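Can a machine tidy up after us yet? Your questions, answered

We get a good many letters at Ravside about robots and chores, and the same worries and hopes come round again and again, so we've gathered our replies on one page.
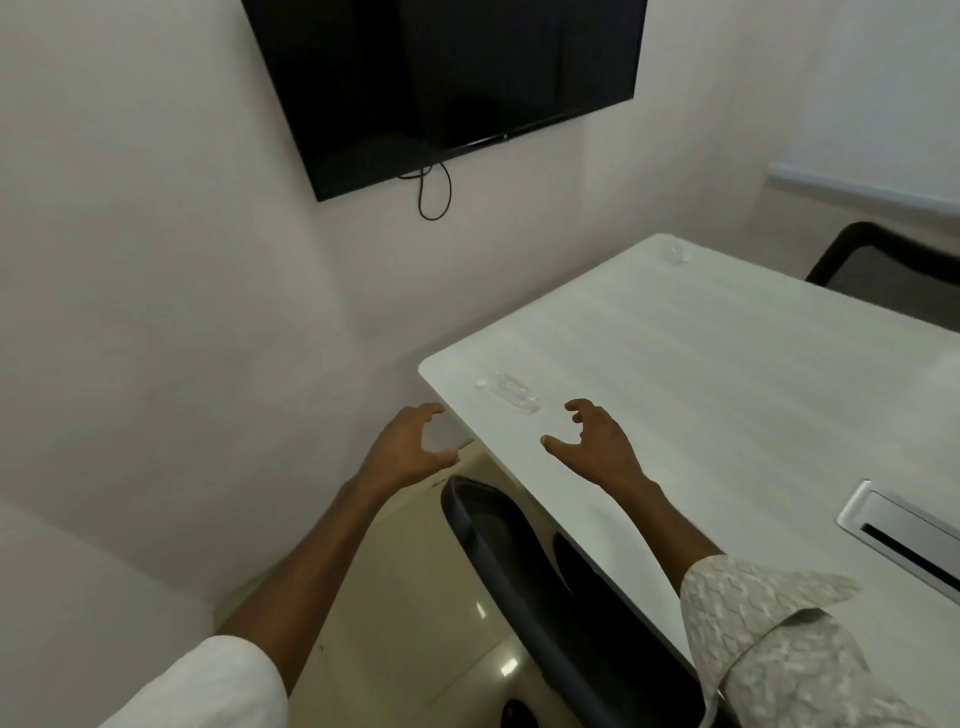
Most of the people who write to us run a small office or a workshop and would dearly love to hand over the dull end of the day: bottles off the table, chairs pushed in, cups in the bin.

Can I buy a robot that clears a meeting table?
Not one we'd be happy to sell you, I'm afraid. We spent 18 evenings trying the Plistari arm on exactly this job, and it did better than we'd feared, but it still wanted somebody nearby the whole time.

Why is a plastic water bottle so hard?
It's see-through, for a start, so the cameras often look straight past it to the table! It's also light, it rolls if you nudge it, and a squeeze that holds a full one will crumple an empty one. You and I sort all that out with our fingertips and never give it a thought.

How often does it get things right?
In our own trials we logged 2724 attempts at picking up something clear, and 1467 ended with the item in the bin. That's cheering if you remember where we were a couple of years ago, and rather less so if you're the one picking up the rest.

Would two hands help?
Very much so. One can steady while the other lifts, and chairs are far easier that way (ours have a habit of swivelling off). The trouble is that two arms must keep out of each other's way, and that slows everything down. Our best run on a single table took 55 minutes.

What about hoovering and floors?
Much further along, and we're glad to recommend a floor cleaner for smooth tiles. Do pick up trailing cables first.

Is the Patwary gripper worth waiting for?
We've had a short go with one and liked its soft pads, particularly on cups. We should have it on our bench properly in September and will add our notes to this page.

Do you visit offices outside Iltitz?
Yes, gladly, so long as there's parking and a lift.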